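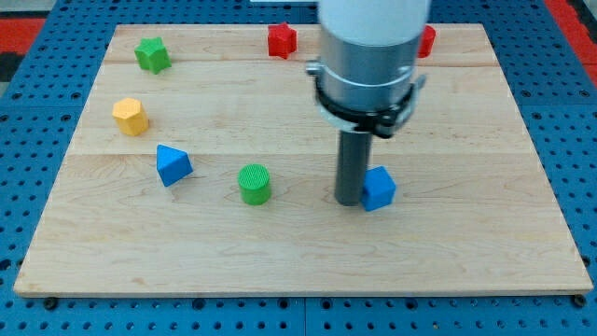

6 June 2022

Open day went ahead. Doors at 10, first group in by quarter past, last people out at 4:40. Front desk clicker says 100 through the building. Not all of them came up to us.

Setup started at 7:30. Arm homed first try. Wiped the board down with a dry cloth, checked the two front bolts, checked the collar on the rod. The collar was a quarter turn loose again. Tightened it and put a paint mark across the joint so we can see if it creeps. Looked at the mark at lunch and at close, no movement either time.

The demo was the typed-command pushing task. Visitor types a sentence, the arm slides a block with the rod. We kept it to the short command set:
push the blue cube to the green cylinder
move the yellow hexagon left
separate the red star from the green star
and so on. Free typing was allowed after each person had done one from the card.

Tyson Fraser ran the keyboard in the morning and I had the stop button. We swapped after lunch. Talking and holding the stop at the same time is too much for one person, so keep it at two people next time.

Results from the log, card commands only: 43 runs, 31 finished without help, 12 not. Of the 12, seven were the blue triangle. The rod gets onto the slope and slides off, the block spins, and then the policy keeps chasing the corner. Same thing we saw in the spring. Three were timeouts with a block up against the far edge. The other two I stopped by hand when the rod came down closer to a block than I liked. No contact from above either time. Both of those runs are flagged in the log.

The cylinder was better than I expected. It stands on its flat end and pushes fine as long as the speed stays at the low setting. At the medium setting it tipped over during warmup, so we left it low all day.

Free typing was mixed. Colors work, shapes work, "the one next to" mostly works. Kids asked for "put the star on top of the box" many times over. The arm can't lift anything and we should say so before they start typing. I wrote it on a sheet of paper at 11 and taped it to the monitor, and after that it came up less. One boy typed "make a line" and it pushed the hexagon toward the triangle and stopped there. He was happy with that.

Two people from Wikov came through around noon. They make fixtures and wanted to know how the rod is held. Showed them the collar and told them about the loosening. They suggested a split collar with a key, and said they would send a drawing. They also asked how many demonstrations we trained on for this version. Answer is 600 for the pushing set, and I said I would check whether we can share the breakdown. Need to ask.

The Dindero group (the high school program) was the biggest one, and the slowest to get around the table. The rope was too close on the left side. Move it back a couple of feet next time. Their teacher asked for the command card as a handout. Tyson has the file and will send it.

Someone from Savitz asked about cycle time. Didn't have a number ready. Pulled it from the log afterward: median for a finished run was 19 seconds, longest finished run 58. Emailed that over before I left.

Problems:
- Room lights. Sun came in on the board from 2 to 3 and the yellow block was picked up late on several runs. Pulled the blinds and it went away.
- The log clock was off by an hour until 10:50. I corrected the file and kept the original next to it.
- Network dropped once, 3:15. Arm held position as it should. Restarted the session, lost one run.

To do:
- Order a spare collar, whether or not Wikov sends anything.
- More triangle data, mainly pushes that start from the slope side. Tyson wants to do this on the Amaral rig because it's free in the mornings. Fine with me, but the board there has to be leveled first.
- Put a reset pose between visitors. We did it by hand all day and forgot twice.
- Print the "no lifting" note properly.
- Next open day is in November. Ask for the same room, with the blinds down from the start.

Blocks back in the drawer, all accounted for. Arm parked, power off 5:10.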